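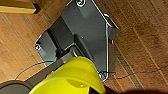
Stekach Molded Floor Mount, low profile

The Stekach is a one-piece mount for bench and floor fixtures. It fastens to wood, plywood or a Planico base rail and is supplied in dark gray only.

Construction
Molded plastic body with a stepped outline. A raised rectangular block carries the load, and a flat lower shelf at the side takes the outer fastener. The body is solid under the block and ribbed under the shelf. Mold lines on the underside are left untrimmed and do not affect seating.

Fasteners
Round-head screws, supplied in a bag of 4. The standard pattern uses three; the fourth is a spare. Drill pilot holes to a depth of 14 mm. Tighten by hand in two passes — first to contact, then a further quarter turn. Power drivers will strip the seats.

Floor preparation
Sweep the area before placing the mount. On grooved plank floors, keep all screw positions at least 2 mm clear of a groove. The mount may sit across a groove provided the block itself has full support. Do not shim the shelf alone.

Wire routing
Run wires outside the footprint with a loose curve. Nothing should pass under the body.

Ordering
Sold singly or in cartons of 50. Carton orders ship from the Skevberg warehouse. Screws for Brunet rails have a different thread and are listed separately under Fasteners. Replacement screw bags fit all Stekach mounts, including the earlier version without the lower shelf.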